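4.2 The rim of the basin as a place for keeping things

The questionnaire described in Section 3 asked the residents mainly about water: how long the tap runs, who uses the bathroom first in the morning, whether the water is left running during tooth brushing. It was answered by 233 households in the two towns, Clakport and Lonness. One open question at the end invited the residents to write down anything that they found inconvenient at the wash basin. We did not expect much from it. However, the answers were longer than in any other part of the questionnaire, and most of them did not concern water. They concerned the lack of a place to put things down.

For this reason we added a short visit to 40 of the households. During the visit the resident was asked to explain, standing in the bathroom, where each object near the basin is normally kept and where it is put while it is in use. These two places are often different. A soap box may have its own shelf, but in the minutes of washing it stands on the rim, and in many homes it remains there until the evening. In the text that follows we call the first place the storage place and the second one the resting place.

The older flats in Lonness have round or oval basins on a pedestal. The rim of such a basin slopes inwards, so that splashed water returns to the bowl, and an object put on it tends to slide in the same direction. Residents of these flats rarely spoke about the rim at all. They used the window sill, the top of the washing machine, or a stool brought from another room. In one flat the resting place was the closed lid of the toilet, and the resident told us that she had not thought of it as a habit before we asked.

In the Hyun estate in Clakport, which was renovated in stages and finished in December before our visits, the pedestal basins were replaced with rectangular ones. The general type, with straight edges and a deep well, can be seen in Figure 2. The rim of the Hyun model is flat and 40 mm wide on its far side, while the near side is narrower. According to the building documents, the flat rim was chosen for easier cleaning. Keeping objects on it was not discussed there.

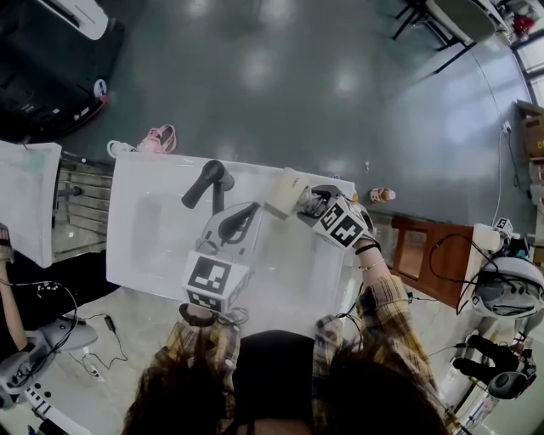 The residents of Hyun nevertheless understood the far rim as a shelf from the first weeks. Typical objects were toothpaste, small boxes of soap or cotton, and contact lens cases. It was noted by several residents that the far rim is "out of the way of the hands", but we would add that it is also the most difficult part to reach. The arm must pass over the well, and anything that is dropped on the way falls into it. Two residents had for this reason moved the contact lens case to the kitchen, where the counter is wider -- although the mirror is still in the bathroom, and they now walk between the two rooms.

The position of the tap has a strong influence on this use. Where the tap is in the middle of the far rim, the remaining space is divided into two short parts, and in shared households each part usually belongs to one person. We found that the division was respected quite strictly. Where a Virnent wall tap was installed, the rim was free along its whole length, and the division between the persons was less clear. These households reported more small disagreements about the rim, even though they had more space on it. A similar observation could probably be made about coat hooks in a hall, but we have not studied this.

Height is the second matter. A deep well allows washing of the hair or of a small garment, and it was praised by the residents for that. At the same time the deep well requires that the person bends forward more. A tall person who bends over the basin supports the body with one hand on the near rim, so the near rim must stay free. Shorter residents did not do so, and in their homes we saw objects also on the near side. We did not measure the height of the residents, and the connection is therefore given only as an impression from the visits.

After the visits, the households were asked to keep a diary for two weeks. A complete diary was returned by 33 of them. The diary had one line for each morning and one for each evening, with space for a remark if an object had fallen, had become wet, or had to be searched for. Remarks about wet objects were much more frequent than remarks about fallen ones. Paper packages were mentioned most often, because they become soft at the bottom and then stand badly. Some residents had solved it with a saucer, and one with the lid of a jam jar. Such solutions are cheap and work well, but they make the cleaning of the rim slower, which was the purpose of the flat rim in the first place.

It should be remembered that the diary was kept in winter. In the colder months the bathroom window stays closed, the surfaces dry more slowly, and the remarks about wet packages may be more numerous than they would be in summer. The questionnaire, on the other hand, was sent out in the warm season, and the complaints about missing space were already present in it. We think, therefore, that the question of space does not depend on the season, while the question of moisture does to some degree.

One practical point follows for renovation projects of this kind. The mirror cabinet in the Hyun flats hangs high enough to leave the wall behind the basin empty, and a narrow shelf could be fixed there without changes to the pipes. Eleven of the visited households had already put up something of this sort on their own, at different heights and with different success. The heights are compared in Section 4.3, together with the distance from the tap.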